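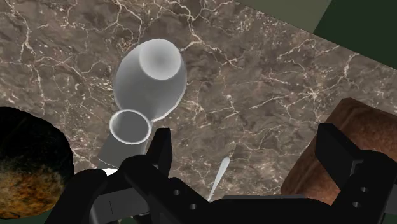 Do I need a real robot before I can start such a build?

A normal desktop computer is enough for the first months, and the arm can come later, when your program no longer bumps into the furniture.

My name is Katsuhiko Kaneko and this is the gallery of my home project, which I call Tumine. I build a kitchen in simulation and teach an arm to work on the counter. I began in October in the spare room of my apartment in Wenton. The scene file has now 2855 lines, and I wrote most of them in the evenings.

The arm stands on its own block beside the marble counter. The toaster and the kettle are far at the back, the bread is near the front.

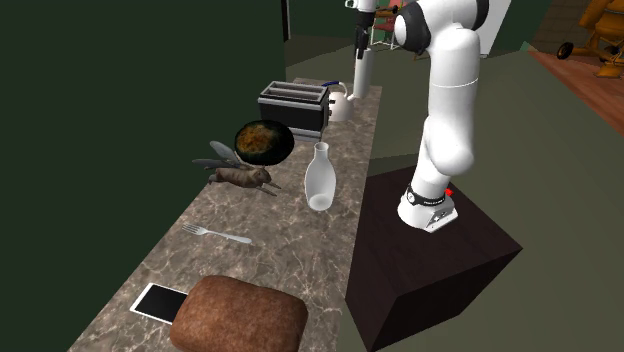
Placing the base took me 2 weeks. When it was too close, the elbow had no space to bend, so I moved it in small steps and saved each position in a table.

Next is the gripper work, close to the toaster. The fingers are closed around a small dark object.

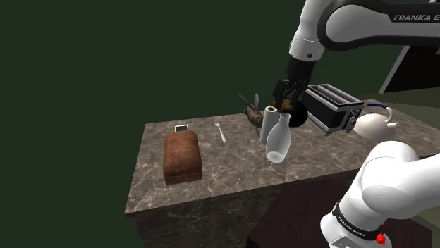 My planner is still slow, and one full run needs 848 seconds on my old computer. I will put the settings file on this page when I have cleaned it.

Last update: 24 November 2018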